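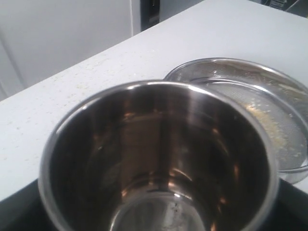
How soon after use must the strainer be cleaned?

Clean it within 15 minutes. When food dries in the mesh, it holds very strongly and you will need to soak the strainer before you can wash it.

Kuva Pot and Strainer Set
Section 4: Straining, cleaning and storing
Reading time: 4 minutes

This section is for the stainless steel pot, the deep strainer and the flat sieve. Please read Section 3 first if you did not yet wash the set for the first time.

4.1 Straining into the pot

1. Put the pot on a flat, dry counter. Keep it well back from the edge.
2. Look inside the pot. If there is old food or soap on the bottom, rinse it and wipe it.
3. Set the strainer over the pot and check that it sits steady before you pour. If it rocks, hold it by the rim with a dry cloth.
4. Pour slowly into the middle of the mesh. Do not pour more than 2,000 mL in one time.
5. Leave a space of 20 mm below the rim of the strainer. When the food comes higher than this, stop and wait until the liquid goes down.
6. For soft food, such as cooked potato or bean pulp, press with the back of a spoon. Move the spoon in small circles. Do not scrape the mesh with the edge of a knife or a fork.
7. Lift the strainer straight up, let it drip, and put it down on a plate or in the sink.

CAUTION: Hot liquid can splash back from the mesh. Keep your face and arms away while you pour, and keep children out of the work area.

CAUTION: Do not leave the strainer half over the edge of the counter. It can tip when somebody passes.

4.2 Cleaning the mesh

1. Knock out the loose food into the compost.
2. Turn the strainer over and rinse it from the back side, so the water pushes the food out the same way it came in.
3. Wash with warm water (up to 50 °C), a little dish soap and a soft brush. Brush along the mesh, then across it.
4. Look for crumbs where the mesh meets the rim. This place is the most often forgotten.
5. Hold the strainer up to the light. Holes that stay dark are still blocked. Repeat step 2.

Note: Small spots on the bottom of the pot usually come from minerals in the tap water. Wipe them with a cloth and some white vinegar, then rinse. The spots do not change the colour or the taste of the food.

Note: Bleach is not permitted for any part of the set.

4.3 Using the flat sieve

The flat sieve is for dry goods: flour, icing sugar, ground spices. It has low sides, so fill it less than you would fill the strainer.

1. Be sure the sieve is fully dry. Flour on a damp mesh becomes paste.
2. Place the sieve on a tray before you fill it. The tray catches what falls through.
3. Add the flour a few spoons at a time and tap the rim gently with your palm.
4. Tip the lumps back into the bowl, or throw them away.

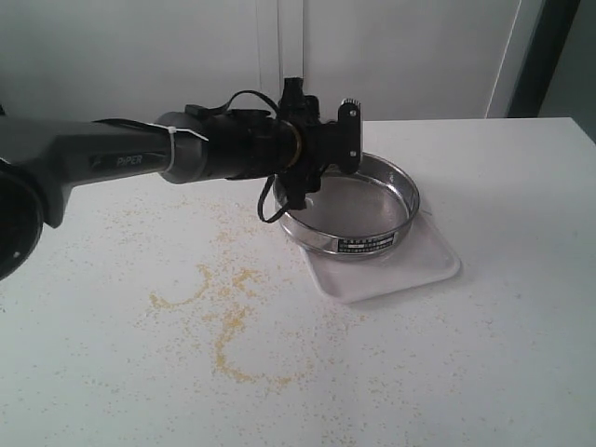 Fig. 4-2. Flat sieve on a small white tray.

4.4 Drying and storing

1. Dry the rims with a towel and let the mesh dry in the air.
2. Do not stack heavy things on the mesh. A bent mesh cannot be made flat again at home.

Related sections
Section 3: Before the first use
Section 5: Removing burnt food
Ruddock lids: which size fits
Clodau drying rack, assembly sheet
Premmont spare parts list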